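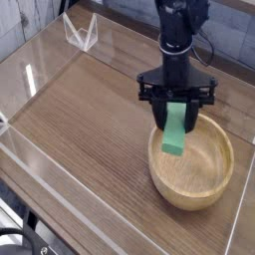

A Tralero arm with its two-finger gripper, holding a green foam block over a wooden bowl.

Tralero is a tabletop robot arm kit made by Hemitz, a small manufacturer of teaching and laboratory equipment based in Turosau. It is sold to schools, university labs and home builders who want to work on pick-and-place tasks: taking hold of an object, carrying it a short distance and setting it down somewhere useful. The kit is known for its very good gripper, its short parts list, and a manual that people read for pleasure.

Contents

1 History
2 Design
3 Task set
4 Software
5 Reception
6 See also

History

The arm was designed by Marwa Cherkaoui, who joined Hemitz as a mechanical engineer after several years of repairing packaging machines. Her first sketches were for a sorting aid that would sit beside a conveyor. Hemitz had no customer for it, and the project was put on a shelf until Imtiaz Jayawardena, then running the company's training courses, borrowed the one working unit for a beginners' class. The students liked it so much that the class ran over by an entire afternoon, and the course was rewritten with the arm at its center.

A public version went on sale in October of the following year. The first batch was 100 kits. One more was assembled from leftover parts for the company's front desk, so the serial numbers run to 101, and owners of early units still bring this up whenever the arm is discussed. The second edition, announced on 9th February, kept the same joints but moved the motor wiring to the outside of the upper section, where a worn cable can be swapped without taking the column apart. Owners of the first edition can buy the change as an upgrade set.

Design

The arm works from above. A black column comes down over the table and ends in a flared housing, and the two fingers hang below it. Approaching from overhead leaves plenty of space around the target, and it makes the machine a joy to watch – the fingers come straight down, close, and lift away again with very little fuss.

The fingers are dark, rounded paddles that flare slightly at the tips. Cherkaoui tried hooks, flat plates and a suction cup before settling on the shape. It holds boxes and blocks by their sides and copes surprisingly well with odd items such as spools, erasers and pine cones. Closing force is set in software, and the lowest setting will hold a piece of soft foam with hardly a dent. Replacement fingers are attached with two screws each, and the drawings are free to download, which has led to a lively trade in homemade versions.

Hemitz leaves the choice of table to the buyer. Many users work on an ordinary wood-grain top with clear acrylic laid over it, and add low acrylic edges to stop things from rolling off. The acrylic wipes clean and takes tape well. It also reflects overhead lights, and the manual has a full chapter on lamp placement for anyone adding a camera. The chapter is better than it needs to be, with hand-drawn diagrams of glare on different surfaces.

Task set

The kit comes with a booklet of 30 tasks, arranged from easy to very hard. Early ones use foam blocks and a bowl. Foam is forgiving: it squeezes a little if the fingers are slightly off, and it does no harm when dropped. A bowl makes a friendly target for the same kind of reason, with a wide opening and sloping sides that guide a part toward the middle.

The best known is task 3, "Block to Bowl." The arm must pick up a long block, keep it upright, bring it over the rim and let go. It sounds simple and it is a wonderful exercise. A long block reaches well below the fingertips, so the arm has to travel high enough for the lower end to clear the rim. Beginners nearly always plan the path for the gripper and forget about the part sticking out underneath. Jayawardena wrote the task after making the same mistake in front of a class.

Later tasks include stacking, sorting by color, turning a block from one face to another and taking objects back out of the bowl. The last of these is much harder than putting them in, as the walls leave little room for the fingers to open.

Software

Tralero is controlled from a program called Kumarasinghe, which runs on most laptops. Positions can be taught by moving the arm by hand and saving each point, or typed in as numbers. Each saved path can be played at reduced speed, and the slow setting is the one most teachers leave on.

The program records joint positions during every run. Users who want to train their own control models can export these records along with video from a camera of their choice. Early releases saved the two with separate clocks, a nuisance that was fixed in the second edition.

Reception

Reviewers have praised the gripper and the booklet above all. Criticism has centered on the price of spare motors, a rather loud startup beep, and the limited reach, which rules out larger tables. The beep can now be switched off in the settings menu.

See also

Pick-and-place
Parallel gripper
Educational robotics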